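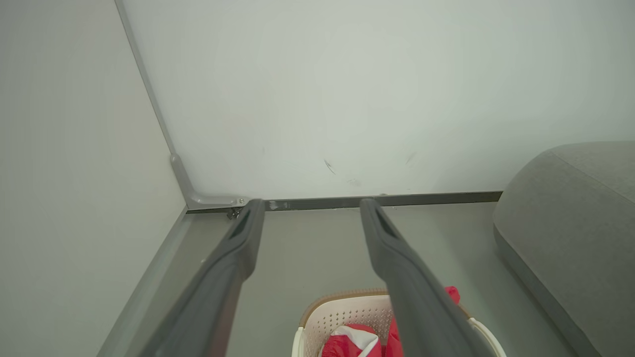 A plain white wall in a small room.

Ladville Counseling Center Adds Evening Workshops for New Couples
2021-01-08

The Ladville Counseling Center will offer a workshop series for people in the first year of a relationship, the center announced Friday. Sessions will be held online on weekday evenings and will continue through May.

The series, titled First Year Together, covers the doubts that often come up once a casual relationship becomes a serious one. Topics include how to raise the question of commitment, how to talk about past relationships, and what to do when one partner wants to move faster than the other.

"Many people wait until they are ready to break up before they ask for help," said Cecilia Sowah, director of the center. "We would like to see them while the questions are still small."

Each group is limited to 12 couples and will be led by licensed counselors Mircea Iordache and Mariama Ackah. The fee is $30 per couple for each session. A grant of $2,892 from the Gbeho Fund will cover the fee for couples who cannot pay. Requests for assistance are handled by the front office and are kept confidential.

The center said it received about 500 calls last year from residents seeking advice on dating and relationships. Staff members noted that a large share came from people who had been with their partner for only a few months. 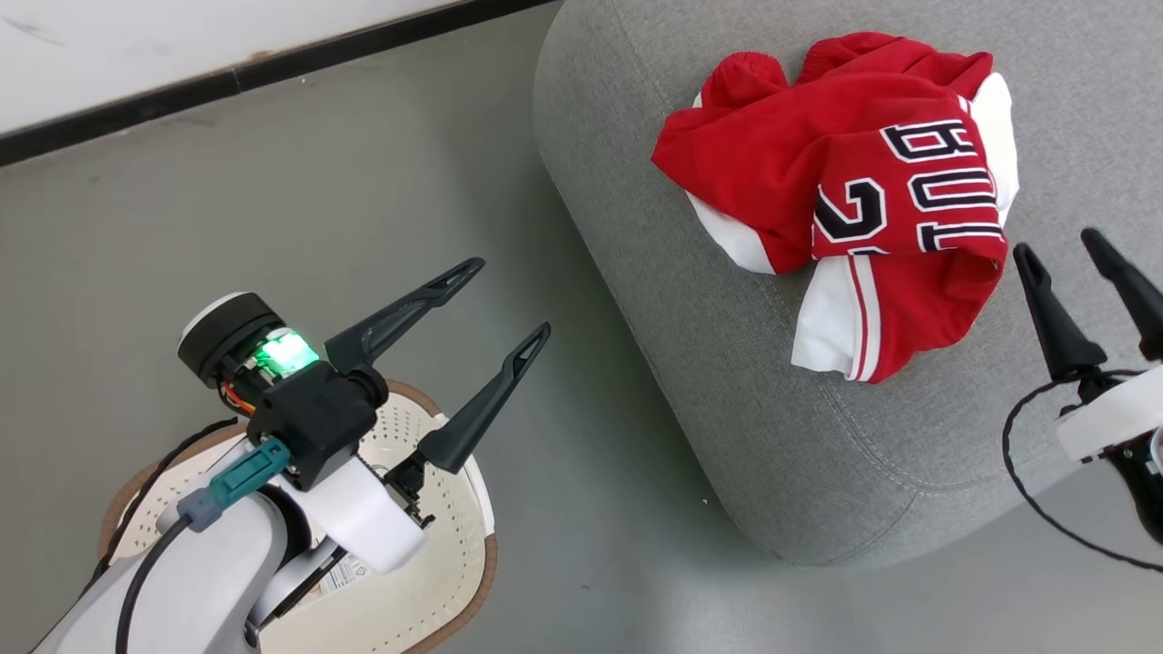 May one partner attend if the other does not wish to take part?
Individual registration is accepted for every session except the final one, which consists of exercises done in pairs.

Participants will receive a short workbook prepared by Dae-han Maeng, the center's program coordinator. The workbook includes a weekly conversation guide and a list of further reading. Completing it is optional, and answers are not collected.

The workshops do not take the place of individual or couples therapy. Registration is open at the front office by telephone during regular business hours.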